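首页 / 采集设备 / 手持夹爪 / Salico 双手套件（有线版）

Salico 双手套件 有线版
两把手持夹爪，标记板，腕部相机，腰上一个小盒子，同步软件 Ok。
状态：有货，五月这批。发货看下面“订货”一节。

先说这页写什么。很多人来信问的不是夹爪多重、线多长，是“用它采出来的数据训布料到底行不行”。所以这次把方法和结果也放到产品页上，不另开博客了，两边更新太累。参数在中间，急的直接往下翻。

一句话版本
人拿着两把夹爪叠衣服，腕部两路视频加头部一路，标记板给位姿，开合由相机里的指垫读出来。数据不经过遥操作。训出来的策略直接放到装了同款指垫的双臂上跑。

套件里有
夹爪主体，左右各一。壳子灰色，指垫黑色，可换。
腕部相机，鱼眼，装好了出厂，不要自己拆。拆过的要重标。
标记板，白底黑码，一套装在夹爪上，一套备用。
腰盒和线。线从手柄尾部走到腰，别从袖口里穿，抬手会扯。
头部相机支架。相机不含，接口见手册。
指垫备件一包。橡胶的，会磨。
Ok 的授权，跟着腰盒走，不跟电脑。
手册一本，薄，英文。中文的在翻，先用网页版。

不含
桌子。灯。双臂。电脑。头部相机（上面说了，还是每周有人问）。

为什么做有线
无线版我们做过样机，没卖。掉帧不多，但是掉得不均匀，两只手一掉就对不上。布料这种东西，左手松的那一下和右手拉的那一下差一点点，后面学出来就是另一个动作。线难看，线绊脚，线可靠。腰盒统一打时间戳，两把夹爪一个钟。头部相机走另外一条触发线，接到同一个盒子。

也有人问能不能接自己的背包电脑。能，但散热自己管。

方法：边沿优先
这是这页的正题。Ilze Dzene 那边最早提的想法，很简单：叠衣服的长序列不要当一整条去学，按“两只手都夹住边沿”的时刻切开。

具体讲。一次采集从衣服摊在桌上开始，到叠好放手结束。中间大部分时间手在走、在找、在抹平。真正决定结果的是夹住下摆、夹住袖口、夹住肩线这几下。以前我们整条喂进去，策略在抹平的地方学得很好，漂亮得很，到夹下摆的时候指尖落在布中间，揪起一个帐篷。看回放能看出来，示范里夹边的帧太少，权重全给了走路的部分。

改法：
用开合信号加标记板位姿找双手闭合的区间。
区间往前留一小段，往后留到任意一只手松开。
区间里的帧加权，区间外抽稀。
每段带一个标签，写夹的是哪条边。标签人工过一遍，Ok 里按键打，左手按就行，不用鼠标。

没了。没有新网络，策略头用的是大家都在用的那种，换别的也行。我们换过两种，结论方向一样，数不一样，不贴了。

开合怎么读
指垫内侧在鱼眼画面里一直看得见，两块黑的之间的缝就是开合量。不用编码器，少一根线少一个坏点。黑指垫对深色布会糊，这个躲不掉，深色衣服要把桌灯开足，或者换浅色指垫（单买，见配件）。红的黄的白的没问题。

有一个坑：指垫缝里露出来的布会随开合变形，早期版本的分割把布当成垫子，开合量往小里偏。Ok 当前版本以经修了。老版本采的数据请重跑一次提取，原视频不用重采。

位姿怎么来
标记板朝上朝外，头部相机看得到就用标记板，看不到就靠腕部鱼眼自己的里程计补。两路融合在离线做，实时预览里看到的轨迹是粗的，不要拿预览去判断好坏。Young-sook Seok 写的融合脚本在安装目录里，带一个最小的例子，跑通再采，求求各位。

标记板不要贴膜。反光。也不要拿酒精反复擦码，边会起毛，黑白边界一毛角点就飘。脏了用微湿的布。

结果
数据集内部叫 Rollville，只有叠衣，只有这套夹爪采的。529 次完整采集，切完 1752 段。衣服 11 件，长袖短袖都有，带帽的一件，那件后面单说。

在双臂上测，每件衣服 21 次，衣服随手扔桌上，摊平由人帮一把，然后策略接手。判断标准很土：叠完边对不对得上，袖子有没有露出来。两个人分别看，意见不一样的算失败。

和整条训练比：
夹下摆这一步，边沿优先明显好。帐篷基本没了，剩下的几次是指尖滑边，指垫磨旧了。
夹袖口，好一点，没有下摆那么明显。袖口本来就小，示范里人也经常夹第二次。
对折，差不多。对折主要靠两手同步走，整条训练在这里不差。
抹平，略差。抽稀抽的就是这部分，能料到。后来把抹平的抽稀放松一档，补回来大半。
换桌子高度，两种都掉，边沿优先掉得少。原因没查清楚，不乱说。

不放总成功率。放过一次，被人截出去跟别家刚体抓取的数字比，没意思。想看逐件的表，写信要，有一份。

带帽那件
失败。帽子把肩线挡住，标记板也常被自己的手挡。数据留在 Rollville 里，默认不加载。想做的人自己打开开关，做成了请告诉我们。

消融，简短
不加权只切段：有用，用处小。
只加权不切段：有时好有时坏，种子之间差得厉害。
去掉头部相机：下摆还行，袖子明显变差。策略在腕部视角里不知道另一只袖子在哪。
去掉一侧腕部相机：别。
标签全去掉：影响小得意外。标签主要是方便查数据，训练里可有可无。嫌麻烦的可以不打。

采集的人
同一个人连采会越来越快，越来越省动作，最后采出来的和第一天的像两个任务。我们的做法是换人，换衣服，不换桌子。新手前几条单独存。新手的犹豫其实有用，整条训练怕犹豫，切段之后犹豫大多落在区间外面，被抽掉了。

手势要求：
夹边用指尖，别用指根。
夹住以后先停一拍再走。
两只手不要交叉，交叉时标记版互相挡。
松手往上松，不要往旁边甩。
衣服拉歪了不要偷偷用小指拨，用夹爪拨。视频里看得到小指，模型学不会小指。

袖子颜色随意，长袖不要盖住手柄就行。有人担心背景里人走来走去影响训练，我们训练时做随机裁剪，影响量不出来。头部相机那路建议桌子占大部分画面。

场地
桌子白色哑光最省事，圆角方角都行。别用玻璃的。桌面够一件长袖完全摊开，四边还留得出白边。人站一侧，桌边到身体留出腰盒的位置。地上的线用胶带压住，电源插排离脚远一点，这条是用教训换来的。
顶灯一般够。窗户在正前方的话鱼眼会吃到亮斑，曝光锁死，不要自动。
桌上可以放别的东西。我们故意放，训练时有点杂物比没有好，只要不压在衣服上。

Ok 软件
名字就叫 Ok，别再问全称了。
开机自检四项：左夹爪、右夹爪、头部、时钟。全绿才让录。以前黄灯也让录，结果有客户录了一周黄灯。
录制键在左手柄，长按开始，短按打点，再长按结束。
每条录完自动出一张缩略条，扫一眼，夹边的几帧会标出来。标少了多半是标记板被挡，重录比事后救快。
导出：原始视频、位姿、开合、段表。段表是普通的表格文本，用什么打开都行。
系统支持看手册，表会变，这里不抄。

校准
出厂校过。到手先做一次快检：两把夹爪指尖对指尖碰一下，看软件里两个点是不是也碰上。碰不上再做全套校准。
全套校准要校准板，板在配件里，单买。一个上午够了，熟手更快。
摔过必校。换指垫不用校相机，只要重设开合零点：完全闭合，按一下，完全张开，按一下。
换标记板要校，备用板也一样，孔位有公差，别信它“插上就能用”。

和双臂的配合
指垫形状要一致，这点比相机位置重要。我们给常见的两指夹具做了转接座，把同款指垫装上去，相机装在同样的相对位置。不在清单里的夹具，发个尺寸图来，能画就画，不保证时间。
速度：人叠衣服比臂快，回放时按比例放慢，闭合段放慢少一点。整段统一放慢会在夹边的时候犹豫，布滑走。这个比例现在是手调，每台臂不一样，丑，先这样。
力：套件不测力。需要力的任务请看别家，真心的。

叠衣采集，红色衣服，白桌面。

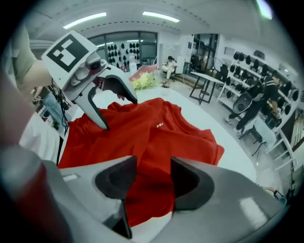
手持夹爪，带标记板。
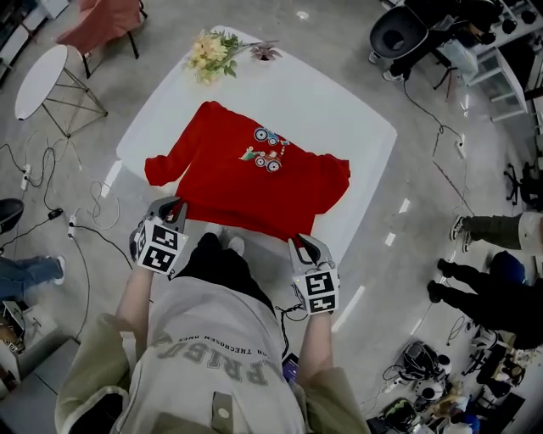
接着说下摆。夹下摆的落点是整个流程里最值得抠的地方。早先要求采集的人“夹角”，结果每个人理解的角不一样，有人夹缝线交点，有人往里一指宽。统一成“角往里一点，能看见边露出指垫外面”，之后段与段之间的落点就收紧了。手册里有这条，字号小，很多人漏看，下一版放大。

罗纹下摆和平下摆不要混着算。罗纹会回弹，夹住一停，边自己卷上来，两层变三层。Rollville 的段表里有一列写下摆类型，筛一下就有。单训罗纹的话段数偏少，建议自己补。

还有胸前的印花刺绣之类。厚刺绣会让对折线偏，人下意识避开，策略也跟着避开，衣服没刺绣它照样避。换几件不同图案的一起采能缓解。

已知问题
腰盒风扇有点响，安静房间里录音会录进去。我们不用音频，用音频的注意。
手柄尾部线接头不要承重。挂着走会松，松了时钟灯先黄后红。
小手的人够不到打点键，有加长键帽，写信要，送的。
深色衣服，上面讲过。
毛毯、浴巾这类厚布：能夹，开合读数偏，段找不准，阈值要自己调。
湿的布没测过。不是防水的，别测。
两套套件在一间屋同时采，标记码会撞。第二套下单时注明，给另一组码。已经买了的，寄标记板回来换。

配件
浅色指垫，一对装。
黑色指垫，一对装。磨到边缘发亮就该换了，Rollville 采到后半我们换过，没换之前滑边多。
校准板。
标记板，第二组码。
腰盒长线。
转接座，下单写夹具型号。
头部支架的软垫，戴久了额头疼的买这个，便宜。

数据怎么拿
Rollville 跟套件走，买套件的都能下，非商业不另外收钱。没买套件想要数据的，写信说一下用途，一般给。体积大，硬盘寄或者网下，网下分包，校验码在目录里，请真的校验，坏包训出来的东西很难查。
里面有：原视频、位姿、开合、段表、逐件说明、两个训好的权重（整条的和边沿优先的，方便对比）。
没有：测试时双臂的视频。那部分还在整理，有人入镜，要先打码。

引用就引技术说明，Ilze Dzene 和 Young-sook Seok 写的那份，在下载目录最上面。短，图少。长的在写。

常被问到

能不能只买一把？能，但是这页讲的方法要两把。单把没有双手闭合区间，得用别的信号切。

已经有别家的手持夹爪，能只用切段的脚本吗？能。输入是位姿加开合，格式对上就行。开合最好归一化到零和一之间，别喂毫米。

要采多少才有用？我们试过只拿一部分段训，单件衣服不多的段就能看到夹边变好，但是换一件就不行了。种类比数量要紧。具体曲线在技术说明里。

左撇子？手柄左右在软件里可以对调，录制键跟着换。段表里会记一列。

裤子？采过一点，没进 Rollville。腰头好夹，裤脚和袖口一个问题。

叠好以后放进抽屉呢？没做。

能不能来现场看？可以，Cluvedano 的工作间，周一不行，周一校设备。来之前写信，带一件自己的衣服，最好是难叠的。

升级
老款手柄（打点键在右边的那种）可以换新外壳，相机不动，校准要重做。寄来换或者寄壳子给你自己换，自己换的螺丝别拧死，塑料的。
Ok 的升级免费，腰盒固件升级前把没导出的录完导出。会清缓存。真的会清。

订货
写信，写清楚：几套、第几组码、双臂夹具型号、要不要校准板。
学校可以先货后款，盖章的单子扫一份。
五月这批装完就发，先来先发。下一批等相机到货，时间还没定，定了改这页。
包装箱请留着，返修要用，里面的泡棉是按夹爪形状切的，别的箱子会压标记板。

保修一年，指垫和线不算。摔的不算，但是可以便宜修。坏了先发自检截图，四个灯什么颜色拍下来，比写一大段快。

本页最近改动：加了罗纹下摆那段，删了旧的无线版说明，配件里补了软垫。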